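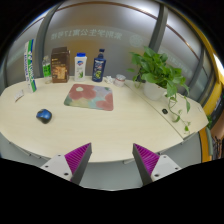

**Ticket: scroll jumps / double clicks / cursor freezes on home desktop**
**Opened by:** Tharun Fernandes
**Status:** closed (see the last entry, I'm still a little suspicious)

Okay, starting a proper log because I've been chasing this on and off since December and I keep repeating myself to the support people. If you're the tech picking this up, hi! Sorry for the length. The short version is in the next paragraph and the rest is me going down the hole.

Short version: when I'm working in Zutside (the invoicing program, desktop version) the cursor freezes for a second or two, then everything I did in that time happens at once. So I click "Send" once, nothing happens, I click again like an idiot, and the customer gets two invoices. Mrs. Vasilakis got the same bill for her gutters twice and called me, very polite about it, but still.

**Setup**

- Desktop tower under the desk, four years old, never been opened
- Wireless mouse, USB receiver plugged in the back
- Keyboard is wired
- Zutside with the Flernach sync add-on, which pulls my bank transactions in
- Wi-Fi, router is one room over

**Entry 1 - the obvious stuff**

New battery in the mouse. Restarted. Restarted again. Wiped the sensor with a cotton swab, which picked up a surprising amount of fuzz. No change. It froze within 7 minutes of opening the program and I sat there making the face.

**Entry 2 - moved the receiver**

A forum post said the receiver can get drowned out by other USB stuff when it's in the back of the tower, so I moved it to the front port. Felt better for an afternoon! I even wrote "FIXED" on a sticky note. Then it did it again while I was editing a quote and I ended up with a line item for nothing, priced at nothing, repeated down half the page.

Took down the sticky note.

**Entry 3 - called support**

Nice guy, very patient. He had me reinstall the program and clear the cache folder. While we were on the phone he asked if the freeze happened in other programs, and I said yes, of course it does, and then I tried to show him and couldn't make it happen. Browser, fine. Spreadsheet, fine. A whole folder of photos from my sister's wedding, scrolling like crazy, fine.

So I'd been telling everybody it was the mouse for weeks and I'd never once checked. Put that in the log because it's only fair.

He opened the case from his end and asked me to send the error file next time it froze.

**Entry 4 - tried the keyboard only**

Put the mouse in a drawer and used Tab and Enter for a morning, which is a miserable way to write invoices, by the way. It still froze. Typed a customer's address, nothing showed up, then the whole address landed in one lump. So that clears the mouse completely. I apologized to it, more or less.

**Entry 5 - the error file**

Sent it in. Most of it is gibberish to me but there's one line over and over, 258 times in a single morning:

`sync request timed out, retrying`

The timestamps are what got me. Every one is 30 seconds after the last one. I went back to Zutside with my phone stopwatch going and, yep, it froze right on schedule. I don't know why I didn't time it before. It feels random when you're annoyed.

**Entry 6 - Flernach**

Turned off the Flernach add-on (Settings, Add-ons, then the little switch, and you have to close the program fully or it keeps running). Worked for nearly two hours without a single freeze. Turned it back on, froze almost right away. Off, fine. On, freeze. I did this more times than I needed to because it was so satisfying to finally have a switch that did something.

Wrote to Flernach support. They came back the same day and asked which bank accounts I had connected. I listed them, and one was the old Hukutora business account that I closed when I switched banks last year. I never removed it from the add-on. It had been knocking on the door of an account that doesn't exist this entire time, and the program was waiting politely for an answer every single time.

**Entry 7 - the fix**

What I did, in order, for whoever searches for this later:

1. Opened Flernach inside the program and went to Connected Accounts
2. Clicked the closed account and chose Disconnect (NOT Hide - I tried Hide first and the freezing carried on)
3. Closed the program completely
4. Opened it again and let it do one full sync, which took a while
5. Checked the error file, and the timeout line was gone

I also deleted the duplicate invoices by hand and sent a note to the customers who'd gotten two. One of them had already paid both. Refund sent.

**Entry 8 - a week later**

Still good. One tiny hiccup at 9:40 in the morning when the computer was installing updates, which I'm choosing to believe was the updates. Error file was clean.

Request for the developers, if this gets passed along: please put up some kind of message when a connected account stops answering. Even a small red dot would have saved me weeks. And maybe gray out the Send button after the first click?

Okay to close. I'm keeping the receiver in the front port anyway, it's easier to reach.

- Tharun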